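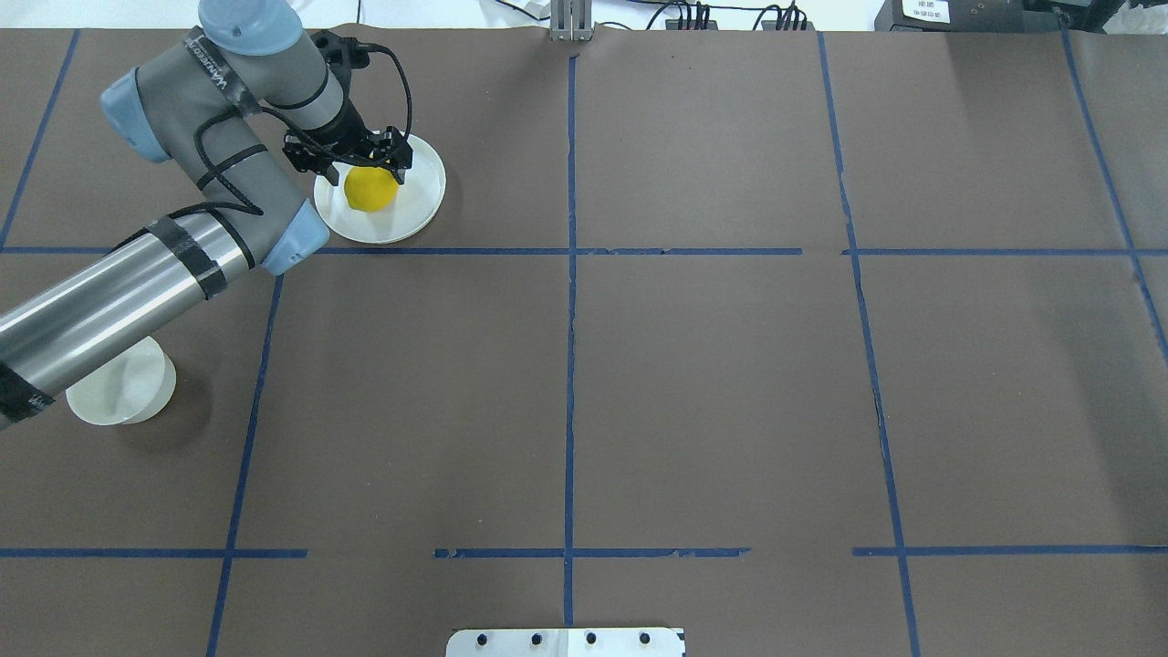
Tuesday, June 16, 2020

I ran to the end of the canal path and back before breakfast! All the way, no walking, not even on the bit by the lock where I always find something wrong with my shoelace. My legs are like string now and I don't care one bit.

Came home, ate two bowls of oatmeal, and then the mail came with the seed order from Clalcombe, three weeks late. I'd given up on it. Purple pole beans, a lettuce called Weko that I've never grown, and the dill. It's late for the lettuce, I know, but I'm going to try it in the shade behind the shed and see. The beans went in right away, 10 to a row, with the canes from last year. One cane snapped and I used the old broom handle.

Long call with Asnakech Weldu after lunch. She's still in Abu Hammour and it was already evening there, far too hot to sit outside, so she'd carried her coffee things in by the window and roasted the beans while we talked. I could hear them crackling! She has promised to teach me properly when she can travel again. We were supposed to have her here in March and the spare bed is still made up from then. She's reading the big river novel I sent her and is on page 59, and she already hates the uncle. I had to bite my tongue, the uncle gets so much worse.

She asked if I was still doing the puzzle. I am! 2000 pieces, a harbor with far too much sky, and I got the whole left side of the water joined up last night. I stayed up until past midnight doing it, which is silly on a Monday but there we are.

Walked over to Widside late in the afternoon to drop off the jars. The elder is out all along the lane, huge creamy plates of it, and I filled my hat because I hadn't brought a bag. So now there's cordial steeping in the big pan with the lemons cut up in it, and the whole kitchen smells wonderful. I used less sugar than last year. We'll see if it keeps.

Swifts over the roof again at nine, screaming their heads off. I stood on the back step with my tea until it was cold.

Tomorrow - ring the dentist, water the beans, find the lid for the pan. And 100 pages of my own book if I can manage it, I'm miles behind her.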